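Diary Garden Kitchen Letters Search

Diary > Winter > The quince jelly, at last

4 min read

November 29, 2022

I have been meaning to write about the quinces for so long that the last of them have gone from the windowsill, and only the smell is left in the back room, which I walk into on purpose several times a day. We had a bumper year. The tree is a Varnik, or so the label said when I bought it as a sorry little stick, and for years it gave me nothing but leaves and worry. This autumn I picked 47 fruit from it, and I know the number because I wrote it on the kitchen calendar as I went, I was so proud.

The first batch of jelly didn't set. I had been too timid with the boiling, I think, and too keen to get to bed, and I ended up with three jars of very nice pink syrup (lovely on porridge, so no tears). For the second batch I got out my mother's old preserving pan and let the pulp drip through the muslin all night, as she always did, without once squeezing the bag. It was hard not to squeeze! I went down twice in my dressing gown just to look at it.

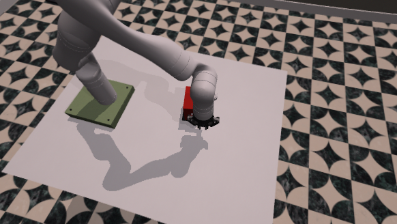

Grey arm, green plate, lavender mat.

The sugar was where I went wrong the year before last, when I trusted to memory. So I weighed everything properly, 300 grams at a time because that is all my little scales will take, and kept a tally on the back of an envelope from Hennessy's, the seed people, who still send me their catalogue though I haven't ordered a thing since May. I warmed the sugar in the oven first, stirred it in slowly, and then stood over the pan with the window open and the radio on. The colour is what I love best. It goes in the shade of weak tea and then, quite late on, when you have all but given up, it begins to blush.

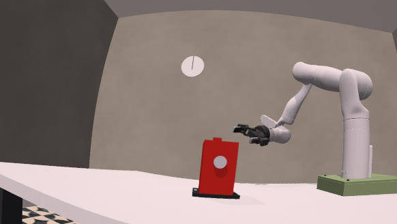 I put a saucer in the freezer for testing and then forgot which shelf it was on, so there was a bit of a scramble among the peas. The first drop ran. The second ran a little less. The third wrinkled when I pushed it with my finger, and I said "there you are" out loud to the cat, who was asleep on the ironing and did not stir.

So now there is a row of jars along the dresser with the late sun coming through them, and I am sorry to think of giving any away, though I have promised one to next door for the loan of their ladder, and one must go to my sister with her Christmas parcel. I shall keep the one with the chipped lid for myself. The leftover pulp I turned into a sort of paste, cooked down until my arm ached and spread in a tin lined with paper. It is drying on top of the boiler under a clean tea towel — I lift the corner every time I go past, and there is a small piece missing already.

Rain all afternoon. I must rake up under the tree before the leaves turn to slime, and tie in that long branch on the wall side, which has been knocking against the gutter at night. Supper was cheese on toast with the scrapings from the pan.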